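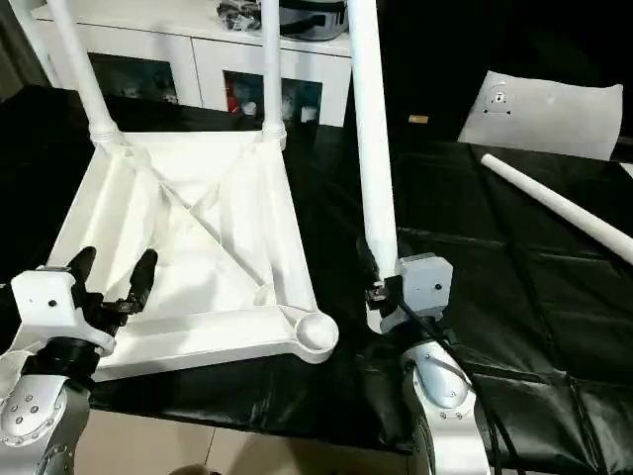
Niston Outdoor Side Table and Stool

The Niston is a small piece of furniture for balconies, narrow terraces and garden corners. You can put a coffee cup on it, a plant, or sit on it for a short time while you take off your boots. It is made of white molded plastic and has four tubular legs that push into the corners from below.

We sell it in one color only, white. The plastic is colored all the way through, so small scratches from gravel or flower pots are not easy to see. Bigger marks can be cleaned with warm water and a soft sponge. Please do not use the rough side of the sponge — it makes the surface dull.

Assembly

No tools are needed. Turn the top over on a flat surface and put a cloth or a sheet under it. Push each leg into its socket with a small turn until it stops. Most customers need less than 15 minutes. If a leg feels tight, leave the parts indoors for one hour and try again, especially in winter. 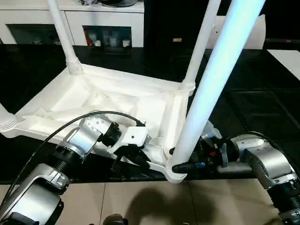

The legs can be pulled out again at the end of the season, and then everything fits in a flat box or behind a door. We recommend to keep the legs together in a bag, as single legs are sold only in sets of four.

Good companions

The Larnari bench cushion and the Furnival plant tray have the same shade of white. The Vanus cover protects the Niston from rain and from pollen in April, which is difficult to wash off when it has dried.

Delivery and guarantee

Orders leave our warehouse within 3 working days. The guarantee is 3 years for the top and the legs. It does not include damage from fire, barbecue coals or strong solvents.

For orders of 6 pieces or more, for example for a café or a campsite, please write to Érica Quintana in our sales office. She will send you a price with transport included.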